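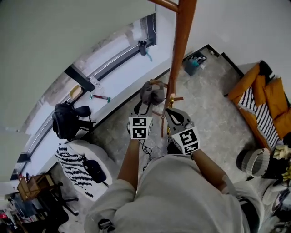
Waqas Jafri

Moisture Uptake and Drying of Knitted Outerwear in an Unheated Entryway

1. Introduction

Wet hats, scarves and gloves are usually hung near the door of a house and left overnight. The rate at which they dry depends on the fiber, the thickness of the knit, the temperature and humidity of the air, and how much of the surface is exposed. Published drying tests are mostly carried out in climate chambers with air moving at a fixed speed, and their results transfer poorly to a domestic entryway where the air is nearly still. The aim of this project was to measure drying under ordinary household conditions and to compare two ways of hanging the same item.

2. Materials

Two knitted fabrics were used. The first was a wool and acrylic blend sold under the name Pliltik. The second was an all-acrylic yarn from Urnico, knitted to the same gauge. Tubes of equal length were made from each and closed at one end, giving a shape similar to a plain winter hat. All samples were washed once without softener and conditioned indoors for two days before the first weighing.

Mass was read on a Zenlow bench scale. Air temperature and relative humidity were recorded by a logger placed at the same height as the samples and away from the outside door.

3. Procedure

Each sample was soaked in tap water, spun for one minute in a household spinner and weighed. It was then hung in one of two positions. In the first, the closed end was draped over a hook so that the fabric folded on itself. In the second, the open end was held apart by a wire ring and the sample hung free. Samples were weighed every 30 minutes until two successive readings agreed to within one gram. Weighing took less than 20 seconds per sample and no correction was made for it.

Runs were made in April with the heating off. Mean relative humidity over all runs was 68 percent. The logger stored 1143 valid readings. A further 5 readings were rejected because the outside door had been open when they were taken.

4. Results

Samples on the wire ring dried faster than draped samples in every run. The difference was small in the first hour and grew after that. In the draped position the inner fold stayed damp to the touch after the outer face felt dry, and the mass curve showed a long tail that was absent from the ring samples.

The blend held more water after spinning than the acrylic and took longer to reach constant mass. The order of the two fabrics was the same in both positions.

5. Discussion

The long tail is consistent with the account in Simanjuntak's course notes, where the last stage of drying is limited by movement of vapor through the fabric. A fold doubles that path and removes one free surface. Hook diameter was not varied. A wider hook or peg would open the fold and should shorten the tail, but this has not been tested.

The main source of error was uneven spinning. Starting mass varied between repeats of the same sample, and the curves were scaled to starting mass before comparison. Drift of the scale was checked with a reference weight before each run and was below the display resolution.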